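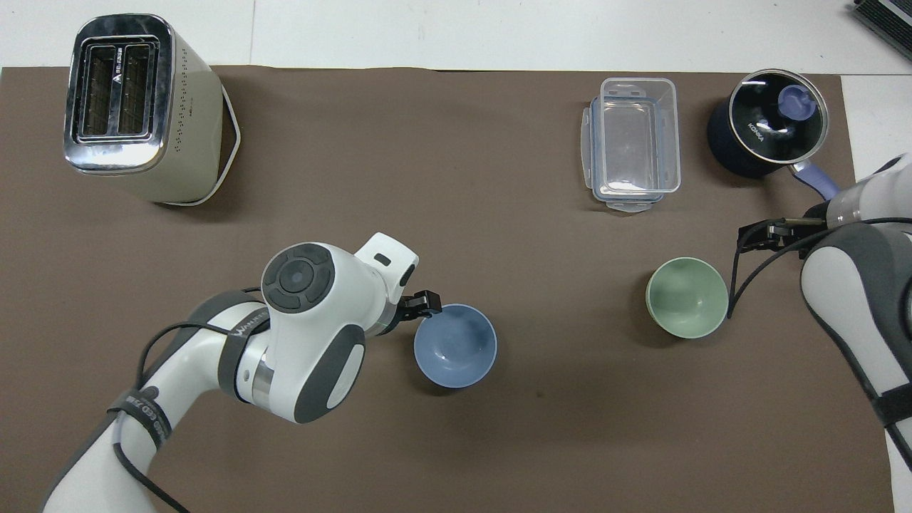 3.2 Household survey and item records

Fieldwork was carried out in two inner suburbs, Altthorpe and Plavach, which have similar incomes but quite different housing. Altthorpe is mostly detached houses built before the war, with separate kitchens and a good deal of cupboard space. Plavach is mostly flats, many of them rented, where the kitchen is one wall of the living room. We expected storage to have a strong effect on how long small kitchen goods were kept, and the sites were chosen with that in mind.

Survey forms were mailed to 4,000 addresses in September. We received 743 usable replies. Forms were treated as unusable if the section on disposal was left blank or if the respondent had lived at the address for less than a year. Each household was asked to list the small appliances, cookware and food containers it had replaced, given away or thrown out in the previous 12 months, and to give the main reason for each.

Follow-up interviews were held with 16 households. Harsh Awasthi conducted those in Altthorpe and Manolis Dimitriou those in Plavach. Interviews took place in the kitchen where possible, and respondents were encouraged to open cupboards and talk about what they found there. This was slower than working from a schedule of questions but it brought up goods that had been left off the form, mostly things stored above head height or behind other things.

Figure 4. Item types covered by the survey: toaster, saucepan with glass lid, clear plastic food container and bowls.

Reasons for disposal were coded using the categories in Katiyar, with one change. Katiyar treats "broken" as a single category. We split it into complete failure and partial failure, the second covering goods that still did their main job – a toaster that browned on one side, a pan with a loose handle. Partial failure proved hard to code from the forms alone. Respondents tended to write "broken" for both, and where an interview was available we used the interview.

Containers were a separate difficulty. Lids and bases go missing independently, and households disagreed on whether a base without a lid was still a container. We followed the respondent's own usage. Bowls were recorded singly, even when they had been bought as a set.

Coding was done in Niken by both interviewers working apart. A sample of 100 forms was then coded a second time and differences were settled by discussion. The category labels were fixed at that point and were not altered during the analysis reported in Section 4.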